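Gridded cutting mat

A gridded cutting mat is a flat, flexible sheet placed on a table to protect the surface during work with knives and rotary blades. Its upper face carries a printed network of fine lines, normally at right angles, which serves as a guide for measuring, squaring and trimming. Such mats are used in sewing, quilting, paper crafts, model making, bookbinding and picture framing, and are also common as general table coverings in classrooms and shared workrooms.

The term is sometimes applied to kitchen boards with printed measurements. Most suppliers treat these as a separate class of goods, and they are not covered in this article.

Construction

Most mats are made from vinyl or a similar soft plastic. Simple types consist of a single sheet. Better grades are built up in layers, with a firmer core between two softer faces. The faces part slightly under a blade and close again when the blade has passed, and for this reason the product is often sold as "self-healing." The closing is partial. Repeated cuts along the same line leave a permanent groove, and deep cuts made with a heavy knife may go through the face into the core.

Green and blue-green are traditional colors, with lines in white or pale yellow. The contrast allows light paper and fabric to be seen clearly against the ground. Many mats are printed on both sides, often with inches on one face and centimeters on the other.

General use

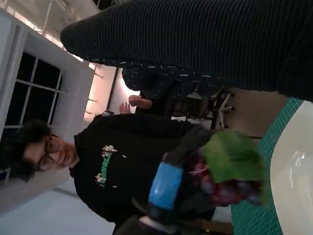 Mats of this type are frequently left in place between tasks and become the everyday surface of the table. Workrooms that adopt the practice use them for sorting, setting out materials, still-life arrangement and the handling of small goods. A white bowl set on the mat, with a bunch of red grapes and a green leaf held above the mat near it, is typical of such use: the pale lines show where a dish was placed, and a glossy rim stands out well against the darker ground. The surface also gives more grip than polished wood or glass and lessens the noise of crockery being put down.

Craft mats are not generally sold as food surfaces. Grooves left by blades can hold juice and crumbs, and fruit intended for eating is better kept in a dish. The workroom rules of the Risska Craft School permit bowls and cups on the mats but require that all food be plated, and that tables be wiped down at the close of the Thursday session.

Printed guides

The basic grid is usually supplemented by other markings. Long diagonal lines allow strips to be cut on the bias and corners to be checked. A plain border or ruled edge may run along one or more sides. Some patterns add geometric figures inside the grid, most often circles, triangles and hexagons, drawn one within another so that several sizes can be traced or cut from the same center. Hexagon guides are chiefly of interest to quilters, who use them for patchwork pieces. 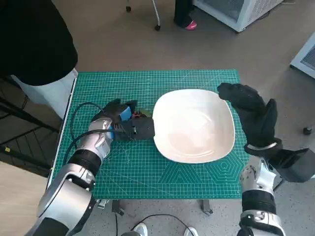 One reader of the Wultport Workroom Handbook wrote to its editors that extra figures were more hindrance than help on a shared table, and that in eight years of teaching beginners the plain grid had caused far fewer mistakes. The reader asked that nested triangles and concentric hexagons be confined to one side of the mat, leaving the other side free for ordinary measuring. The handbook has since listed the two kinds separately, without recommending either.

Accuracy of the printing varies. A mat that has been stretched, heated or stored on a curve may no longer agree with a metal ruler, and for exact work the ruler should be taken as the standard. The grid remains useful for keeping pieces square to one another.

Care and storage

Mats should be kept flat and away from direct sun, radiators and hot drinks. Heat softens the plastic and produces waves that are difficult to remove. A slightly curled mat may recover if laid under an even weight for several days. Ironing is not advised.

Dust and fibers are removed with a soft brush or a damp cloth. Cool water with a little mild soap is enough for most stains. Solvents can lift the printed lines and should be avoided. Turning the mat from time to time spreads wear, as most cutting is done in the area nearest the worker.

Collections

The Mitolbridge Museum of Domestic Trades holds more than 300 cutting mats and related table coverings, of which 80 are on open display. The collection includes trade samples, school issue mats and a group of unprinted sheets ruled by hand. Item 401, a large double-sided mat from the Hovland bindery, is noted for the depth of wear along its lower edge and for pencil notes giving the sizes of standard book covers.

Related articles

Bias cutting
Bone folder
Hexagon patchwork
Rotary cutter
Steel rule
Table coverings, workroom

This site uses cookies to remember your reading preferences. By continuing to browse, you accept their use.

Contact the editors | Copyright Wultport Reference Library | Back to top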